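27 December 2025

# Shelf Tidying and Counter Clearing with a Multi-Finger Hand: Project Report

Orathai Panyasiri
Supervised project, Furkville Technical College

## 1. Question

Small shops spend a large share of staff time on returning stray goods to their places. The project asked whether a robot arm with a jointed hand can take over one part of that chore: clearing mixed packaged items from a counter and putting each into the correct crate. Restocking upper shelves and reading price labels were left out of scope.

## 2. Task and method

The control software was Endance, a policy trained on teleoperated demonstrations. We recorded 2,000 demonstrations in October and discarded those in which the operator dropped an item or paused for too long, which left 1,721 for training. Evaluation used 144 trials. Each trial began with a new arrangement of goods and ended when the item was released in a crate, when it fell, or when the time limit ran out.

Items were grouped by packaging: rigid boxes, soft snack packs, and bottles. The grouping matters more than weight or brand. A rigid box keeps its shape when the fingers close, so a small error in position does little harm. A soft pack folds, slides, and hides its own edges from the camera.
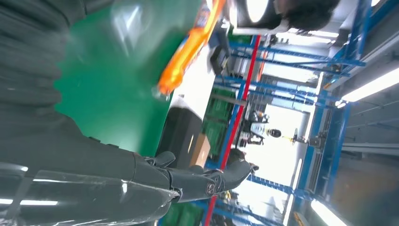

*Figure 1. Work area from the wrist camera, with the hand, green tabletop, an orange snack package and the blue shelving behind.*

The wrist view turns with the arm, and the policy receives it without correction. We tried rotating the images to a fixed upright position before training. This made no useful difference to the grasp and added a delay to the control loop, so the step was dropped.

## 3. Results

Rigid boxes were handled reliably. Most failures with them came from the release, when a finger stayed in contact and tipped the box onto the crate rim. Bottles were acceptable when upright and poor when lying down.

Soft packs gave the weakest results. Three failure types were seen:

- The fingertips pushed the pack along the table without closing on it.
- The grasp held only the end seal, and the pack swung free during the lift.
- The policy repeated the same approach after a miss until the time limit.

The third type is the most serious for shop use. A clerk who misses a bag changes grip at once. The policy had seen few recoveries in training – the operators were too careful – and it did not find one by itself.

## 4. Comparison with manual work

The same task was given to two students with no practice. Both finished every arrangement without a drop and well ahead of the robot. A second baseline, the Dundurent suction gripper, beat the hand on boxes and could not lift wrinkled packs at all.

## 5. Discussion

On this evidence the chore can be partly automated for boxed goods on a clear counter. It cannot yet be left unattended with mixed stock. Our test shop partner, Chareonsuk, asked for a full evening shift without staff help, and the system does not meet that request.

Further work should add demonstrations that start from a failed grasp. A set of 800 is planned, limited to soft packs. Fingertip force sensing should be tested separately, so that its effect is not mixed with that of the new data.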